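Likameck Gallery: Candlesticks, Tins and the Mesh Riser

This gallery page covers the candlestick and tin set, one of the small table settings we keep at Likameck. People who rent from us have asked for more detail on the sets than the price list gives, so the notes are longer than usual. They were written by Abrehet Bogale, with additions by Juwita Liew on cleaning and storage. Last updated 19th September.

The set

The main pieces are gold candlesticks in more than one height. The tall ones have a round flared base, a slender stem and a cup at the top. They are not an exact match. One is slightly shorter than the other, and we stand them together anyway. From a chair across the room the difference doesn't show, and close up it looks fine.

The two short candlesticks go down on the table itself, one over to the left and one further right. They take the same candles as the tall ones. If you light them, keep them clear of napkins and sleeves, as the flame will be lower than people expect.

The cans are ordinary silver tins. Of the two on the riser, one has a copper-orange label around its side and the other is mostly plain metal with a pull-tab lid. Two more stand on the table. We like the label next to the gold. A red or green label is a bit too bright for this set, and we use those with the enamel pieces in the Brotia set instead.

The riser

The riser is black perforated metal with a mesh top and short legs. It sits at the back of the table and lifts the tall pieces enough to be seen over whatever is in front. Candlesticks to the left, cans to the right. We have tried it the other way and with the cans in the middle. Both were all right, but the left and right version is the one most renters end up keeping.

Check that all four legs are flat on the table before you load it. Wax that drips on the mesh goes through the holes, so put a saucer or a piece of foil under each candlestick if you plan to burn real candles. Most people use the battery kind.

The table

Butcher block, pale blond strips mixed with warmer tan ones. We use no tablecloth with this set. The black riser stands out well against the light wood and the gold does too. A runner can work if it is plain. Juwita prefers gray linen and Abrehet would leave it off.

The wood marks easily. Felt dots are in the envelope with the set and they go on the bottoms of the candlesticks. Please leave them on when you return everything.

Cleaning and storage

Wipe the candlesticks with a soft dry cloth. No polish. We had a pair in May that came back with the finish rubbed through at the stem, and they could not be used again. If there is wax in the cup, warm it with a hair dryer and lift it out with a wooden toothpick. A knife will scratch.

The cans only need dusting. They dent if anything is stacked on them in the box, so they travel on top, wrapped in one sheet of tissue each. The riser goes flat on the bottom with its legs up, then the candlesticks lying down in the foam, then the cans.

Labels fade in a sunny window. Turn the can every week or so if it will be there for long.

Where the set has been used

The Yilma reading room had it on their side table for most of the spring. Flellavora used two sets end to end for a supper, with up to 206 guests going past the table, and everything came back in good order apart from one missing felt dot. It has also gone out for a number of kitchen dinners, which is still what it suits best.

Renting

The set is item 2635 in the rental book. Ask for it by number, as there are other candlestick sets and two of them have names close to this one. Pickup is from the side door. Bring a box with a flat bottom if you have one, otherwise we can lend you ours and add it to the slip.

Extra candlesticks can be added if your table is long. Tell us the length when you call and we will look at what is on the shelf that week. The riser cannot be rented separately at the moment.

Changes people ask about

Some renters leave out the cans and put a small plant on that side of the riser. That is fine, but use a dish under the pot. Others bring their own tins from home. Any plain can will do once the lid edge is checked for sharp spots. Please keep ours in the box if you are using your own, so the two don't get mixed up.

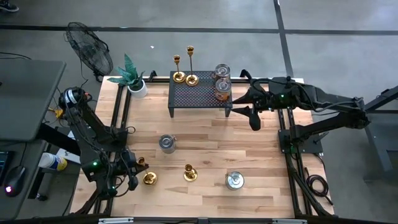

Glass pieces can be added as well, from the list at the front desk. They are packed in a separate box and go back in that same box at the end.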